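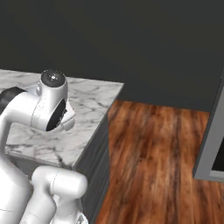
Bras robotisé blanc au-dessus d'un plan de travail en marbre, dans la cuisine simulée de Fadico.

Fadico annonce avoir réuni 2 000 exemples de gestes en cuisine pour entraîner Tello, son système d'apprentissage. Tous viennent d'un simulateur. L'entreprise, installée à Plulolmont, y voit une économie considérable. Reste à savoir ce que valent ces démonstrations hors de l'écran : les essais sur un vrai bras, promis pour juillet, se limitent à 20 séances, et leur taux de réussite n'a pas été publié. Le laboratoire de Grekville, partenaire du projet, réclame 30 séances de plus avant de se prononcer. Fadico n'a pas donné de calendrier.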